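Handgeführter Zweifingergreifer Ernach 5
Produktgruppe: Erfassungsgeräte für das Imitationslernen

Der Ernach 5 dient der Aufzeichnung von Greif- und Ablagebewegungen, die anschließend als Trainingsdaten für Manipulationsaufgaben verwendet werden. Die Bedienperson führt das Gerät von Hand; ein Roboterarm ist während der Erfassung nicht erforderlich. Die blauen Kontaktpolster an den Innenseiten der Finger sind auch für schmale Gegenstände wie Löffelstiele vorgesehen. 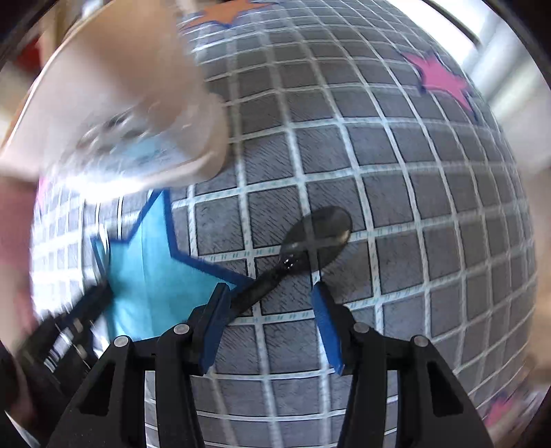
Das Gerät wurde in der Arbeitsgruppe von Larysa Hnatiuk für die Studie Cirnby eingesetzt. Untersucht wurde, ob sich Greifstrategien für Besteck und Küchenutensilien aus Aufnahmen in gewöhnlichen Wohnräumen erlernen lassen. Der Datensatz umfasst 4000 Einzelaufnahmen aus 29 Haushalten. Die daraus trainierte Steuerung wurde in 705 Versuchen auf einem stationären Arm des Typs Kinoshita geprüft.

Die besten Ergebnisse wurden bei Löffeln erzielt, die am Stiel gefasst werden. Bei spiegelnden und durchscheinenden Oberflächen nahm die Zuverlässigkeit der Lageschätzung ab. Eine gemusterte Unterlage wirkte sich auf die Ergebnisse nicht messbar aus. Auswertung und Versuchsprotokoll wurden von Merle McKinnon verantwortet und liegen dem technischen Bericht bei (Stand: März 2021). 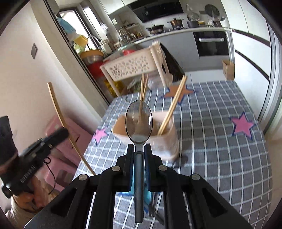

Löffel zwischen den Greiferbacken, dahinter ein Becher mit Holzstäbchen.

Einsatzbereiche
Demonstration von Alltagsaufgaben, ein- oder beidhändig
Vergleich von Greifstrategien bei wechselnden Umgebungen
Lehre und Praktika im Fach Robotik

Hinweise zum Betrieb
Vor jeder Aufnahmereihe ist die Öffnungsweite neu zu kalibrieren. Bei beidhändiger Erfassung sind beide Geräte gemeinsam zu starten, damit die Zeitstempel übereinstimmen. Die Kontaktpolster sind Verschleißteile und können einzeln nachbestellt werden.

Bezug
Der Ernach 5 wird an Forschungseinrichtungen und Hochschulen abgegeben. Anfragen zu Leihgeräten, Ersatzteilen und zum technischen Bericht richten Sie bitte schriftlich an die Geräteausgabe Brellville.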